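Subject: Re: [trastora-list] Shared pantry shelf labels and the April order
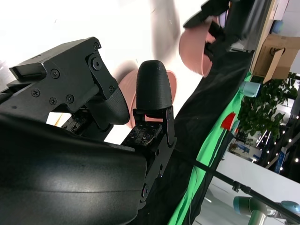
Two black fingertip pads with a textured surface, on hinged brackets.

Replying to the message from Thursday, quoted here:

> Has anyone settled how we split the dry goods order this time? Last
> year Marciniak sent everything in one delivery and we had 8 sacks
> of flour sitting in the hall for days. I would also like to know if
> the labels are going to change again. Half my jars still have the
> old ones.

The order is split in 2 this time. Flour, oats and rice come from Marciniak in the first week of April. Beans, lentils and salt come from Orolau the week after. The total is 178 pounds before the salt, a little less than last year.

Labels stay as they are. We have over 1,000 of the old ones left in the drawer and I see no reason to print more. If yours have faded, take a strip and write the name and the month on it. Pencil holds up better than the blue pen.

Jekau wrote to say they no longer carry the small brown bags. I have asked for a price on the next size up - it will probably be a bit more per bag. If you have clean paper bags at home, bring them along and leave them on the lower shelf.

Pickup is from 4 to 6 in the afternoon, same door as before. Please send changes to your share to the list by noon on Thursday. After that the order goes in as it stands.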